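Pronda (software)

Pronda is a planning and control program for robots with two arms. It was written by Macarena Cabral and Washington Araújo at Pemano. The program reads a short word, looks for the matching letter blocks and plans the movements of both arms.

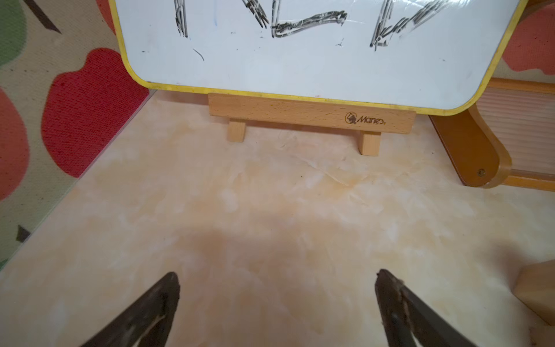
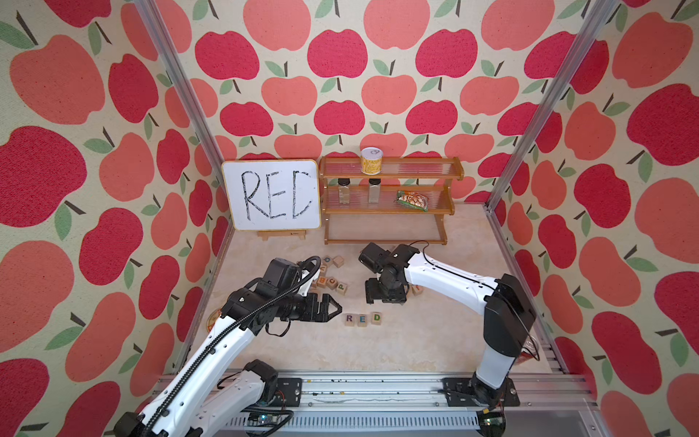
A whiteboard with marker writing, from the wrist camera and from the fixed camera.

Planning has four stages – reading, search, assignment and motion. The version of February added a check against collision between the arms.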